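**Tikard** is a hand-held parallel gripper used to compare fingertip shapes and camera placements before they are fitted to a robot arm. It was designed at the Etberg workshop by Annick Penner and is controlled by the Cloren board, the same controller used on the Limsakul arm. The first public notes on it are dated 2022-09-22.

The operator holds the tool and moves it by hand while a camera behind the jaws records the approach. Recordings can then be compared with the same task done on the arm. The jaws are moved by black link arms joined at pivots with brass eyelets. The fingertips are narrow and meet along a vertical slit.

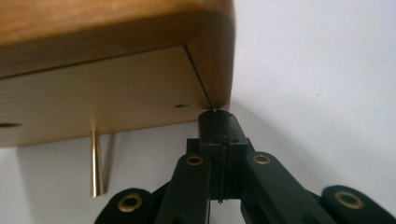 ### Fingertip trials

Corners and edges are harder for narrow fingertips than flat-sided blocks. One of the trial objects is a rounded block of varnished wood with a pale, unfinished plate on its underside and a brass rod hanging from the plate. The fingertips are brought up from below to the point where plate and block meet. The rod limits how far the tool can be moved to the left during the approach.

Four fingertip shapes were compared, each in 40 approaches by hand and 40 on the Limsakul arm. The notched tip was kept as the standard part. The flat tip slid off corners more often, and the two padded versions hid too much of the contact point from the camera.

### Camera placement

A camera directly behind the jaws sees the fingertips and the links at the same time. A side mount was tested in January and dropped, as the outer links blocked the view when the jaws opened. The archive of trials holds 900 recordings, of which 109 use the side mount.

### Controller

The Cloren board logs jaw position and motor current. Early firmware lost samples when the jaws closed quickly, and recordings made with it are marked in the archive.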